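Casosden Home Services
Call for Participants: Household Handling Tasks

Casosden is seeking adults to take part in a series of everyday handling tasks at its Huluvar site. Participants will pick up, move, sort and put away ordinary household items, working at a table and following a printed task sheet. No previous experience is required.

The program began in January and has 14 places remaining. Applications must be received by 6/7/13.

What participants will do

Each session lasts 75 minutes, including one break. Tasks may include folding cloths, stacking paper and card, packing small boxes and returning items to shelves. Participants work at their own pace and are not scored on speed. Most tasks are done standing, with some leaning and reaching across the work surface.

Who may apply

Applicants must be 18 or older, able to stand for the length of a session, and comfortable using both hands. Glasses and contact lenses may be worn. Applicants with a recent wrist, shoulder or back injury should wait until they have fully recovered before applying.

Participants are asked to complete 5 sessions. Payment is made after the final session, and those who withdraw early will be paid for the sessions they have attended.
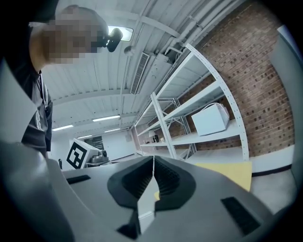 Clothing should be comfortable and allow free movement of the arms. Bracelets and large rings should be left at home, as lockers at the site are limited. Water is provided.

How to apply

Application forms are available at the Huluvar front desk or by mail from Casosden Home Services, Participant Office, Room 143, Talukder Building. Please list the days and times you are available and state whether you have taken part in an earlier program at our Ladura site. Selected applicants will receive written confirmation and a consent form, to be signed and returned before the first session.

Casosden is an equal opportunity organization.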